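Sep 6, 2022

# Why does everyone keep their old phone? My project on Movel and the trade-in problem

I picked this topic because of my mum, who has four dead phones in a biscuit tin and won't part with any of them. Movel is a mid-sized mobile network, and its boss said in June that trade-ins would be "the heart of the business" within two years. I wanted to know whether the customers had heard about this. (Spoiler, mostly not!)

## What I did

I wrote a short survey and put it up on the student forum and on two phone fan groups, and I got 587 usable replies. I'd hoped for 2000, which my supervisor Liliana Bassi told me was wildly optimistic, and she was right. I also did 27 longer chats, mostly over the phone, a few in the canteen. And I read every press release Movel had put out since it bought Turnau, the little handset maker that used to do those chunky phones with the big buttons.

## What the company says

Movel talks about trade-ins in two quite different ways. To investors it's all about keeping people on contract – if you hand in your old phone you sign up for another one, and off you go again. To customers it's all green leaves and saving the planet. I don't think either of these is a lie, but reading them side by side on the same afternoon was a bit odd, and I ended up making a table of the words used in each (it's in the appendix, colour-coded, took me ages).

The Turnau deal hardly comes up in the customer stuff at all. That surprised me, as the whole point of buying a handset maker was supposed to be that they could repair and resell phones themselves.
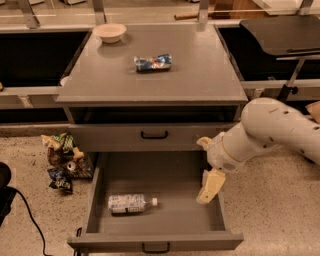 The investor slides, on the other hand, mention it on nearly every page. There's one chart I went back to again and again, where refurbished phones are meant to overtake new budget models, with no numbers on the side of it. I wrote to the press office to ask for the numbers and got a very friendly reply with no numbers in it either.

## What people told me

Most people who kept an old phone said it was "just in case". In case of what was harder to pin down! Some meant a spare for when the new one broke, and a fair few were worried about their photos. One man in my interviews had kept an Ekano flip phone purely for the ringtone, and he played it to me down the line.

Price came up less than I expected. When I read out Movel's trade-in offer, people tended to say it sounded fine and then that they probably wouldn't bother. The Colombo network lets you do it in the shop while you wait, and the people who'd used that were much happier, even though they couldn't always remember what they'd been paid.

## Problems with my survey

Phone fan groups are full of phone fans, so my sample leans that way. I also asked question six badly. I wrote "Do you own an old phone?" and several people answered yes about the one in their hand. I've left those replies out of the charts.

If I did it again I'd spend a day in a shop and watch people at the counter.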